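Tedard Slotted Shelf Bay
by Marchand

Sold by Jeltico Store Fixtures
Home > Shelving > Retail bays > Tedard

In stock. Ships in 2 working days, freight if you order more than one bay.

Gray steel. Bolt-free shelves on slotted uprights. Starter bay and add-on bay, same depth, same shelves. Add-on bay shares one pair of uprights with its neighbor so it's cheaper, and no, you can't stand it up alone. People try. Please order a starter first.

What it's for

Packaged goods mostly. Tubs, jars, bottles, boxed stuff, pet food cans, detergent. Small groceries, gym front desks, pharmacies, stock rooms where looks don't matter much. It's a working shelf. If you want wood trim and a lit header look at the Grendstead line instead, different page, different price.

The good part is the front lip. Plain, flat, takes a clip-on or hanging price tag without tape. Bad part, see further down, is that smooth steel doesn't hold round things in place. Both of those matter more than the load rating for most shops.

Size and weight

Shelf width: 37 in
Bay weight, boxed: 46 lb
Load per shelf: 196 lb, spread evenly, not stacked in the middle
Finish: powder coat, gray
Upright: perforated, oval slots plus round holes
Shelf depth: two choices, pick at checkout
Feet: screw type, included
Tools: rubber mallet, level, a second pair of hands

The load figure is for the shelf seated right in all its slots. One clip hanging loose and the number means nothing. Check the back ones, they're the ones that get missed.

The uprights

Ovals take the shelf clips. Round holes are for the cross brace and for the hook kit (sold seperately). Don't put shelf clips in the round holes. They'll go in if you hit them hard enough and then they won't come out.

Slots run the whole way up, so you can set a low shelf gap for bottles and a tall one for jars on the same bay. Most people set the gaps too tall the first time. Measure your tallest item, add a hand's width so a customer can tip it out, stop there. The space you save usually buys you another shelf.

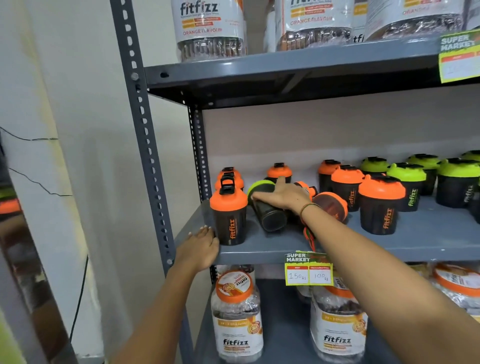
Fitfizz jars over shakers on slotted uprights, green price tag on the top lip.

Tall jars up top, shakers in the middle, more jars below. Works well as a layout for anything in the sports nutrition aisle. Jars are wide, the label does the selling, a single row facing out is enough. Shakers are narrow and you want them deeper, front row and back row, so the shelf doesn't look picked over the minute two of them go.

Loading round bottles

OK so this is the section we get the most email about. Shakers, water bottles, anything with a round base and a lid heavier than the body. On a bare metal shelf they slide and they tip. One goes over, rolls, takes its neighbor. Not a fault in the shelf. Still annoying.

Things that help:

Level the bay. Really level it, side to side and front to back. Feet have plenty of travel. A tiny lean forward and the front row walks.

Fill from the back. Stand the back row first, then bring the front row up against it. Going the other way you're reaching over bottles with your sleeve.

Two hands. One steadies what's already standing, the other sets the new one. Slower for a minute, faster overall.

Loops and spouts all pointing the same way. Flip-top loops catch on each other when they're jammed close and then pulling one bottle pulls another with it.

Shelf liner, ribbed, cut to size. We sell it by the roll. Any ribbed liner does the job, doesn't have to be ours.

Color blocking

Group by lid color. Orange together, green together, a clean line between. Takes no extra time if you sort in the carton before you start. Mixed lids look like a clearance bin from across the store, and the person asking for "the green one" has to hunt.

If one color sells faster leave it the wider share of the shelf, and move the line over when you restock. Don't fill the gap with the other color "just for now." It stays that way till June.

Vertical logos want turning to the front. On a dark bottle the printed logo is most of what people see from a few steps off. Front row at least. Back row, your call.

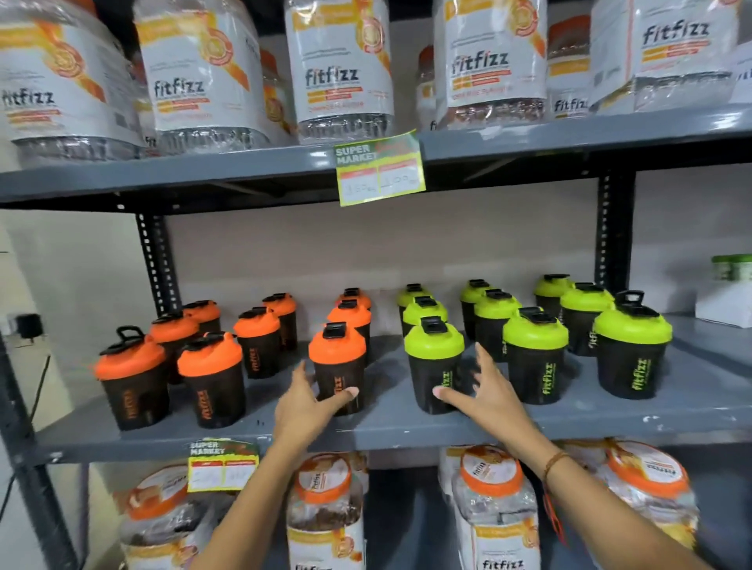
Kirsten Grewal wrote to us that she gave up on the double-deep rows in her shop for a while, went back to single file with a gap behind, and sold fewer shakers. Back to deep rows now, split by color, ribbed liner underneath. Her other point was that the tags on the lip kept getting knocked crooked by people reaching under them for the middle shelf, and could we make a stiffer holder. Fair. We can't change the lip but there's a rigid tag rail that snaps on, full shelf width, and the tag slides into it. Add it in the options box. Fits old Tedard shelves as well as new.

Price tags

Anything hanging from the lip sits in front of the shelf underneath. Keep it to one end, or put it over the gap between two products. A tag in the middle gets bumped all day. Handwritten tags are fine, use a fat marker, check it reads from standing height. If the tag has two price boxes on it make sure people can tell which price goes with what.

Putting it together

1. Lay the uprights flat on cardboard, slots facing in. Screw the feet on.
2. Seat the bottom shelf first, all clips. Mallet, light taps.
3. Stand it up. Second person holds.
4. Top shelf next. Middle ones after that, in any order.
5. Cross brace across the back, round holes.
6. Level. Check with the level, not your eye.
7. Wall bracket, if the bay is going against a wall. Screws for the wall are not in the box, depends what your wall is.

One bay takes almost an hour the first time. Second one goes much quicker. Wear gloves, slot edges are deburred but it's still cut steel.

Moving a shelf later

Empty it. Yes all of it. Tap up from underneath near the clip, one corner and then the opposite one. If it's stuck, the shelf is still loaded or it's racked, go back and tap the other side. Don't pull from the front lip, you'll bend it and your tags will never sit straight after.

Cleaning

Damp cloth, mild soap, dry it. No scouring pads on the powder coat. Protein powder gets into the slots if a jar leaks, old paintbrush gets it out.

Common questions

Do I need the cross brace? Yes.

Can I mix shelf depths on one bay? Deep on the bottom, shallow above, yes. Other way around no.

Does it fit my old Marchand uprights? If yours have ovals and round holes, send us a photo and a tape measurement of the slot spacing. If it's all round holes, no, that's the older system and we dont carry parts for it.

Can heavy tubs go on the top shelf? Within the rating, sure. Heaviest stuff low is still better, and bracket the bay to the wall. Light back-stock boxes can sit at the end of the top shelf.

White finish? Not at the moment. Gray only.

Can I get just one shelf? Yep, clips included. Under Spares.

In the box (starter bay)

Uprights with feet
Shelves and clips for the size you picked
Cross brace with hardware
Wall bracket
Instruction sheet, one side is drawings

Not in the box: liner, tag rail, hook kit, wall screws.

Returns

Unassembled, original carton, you pay the freight back. Dented in transit is on us, take a picture before you unwrap it and note it on the driver's slip. Missing clips, just email, we mail them same day if it's before 2 in the afternoon.

Goes with

Ribbed shelf liner, roll
Tag rail, snap-on
Hook kit for round holes
Tedard add-on bay
Extra shelf, gray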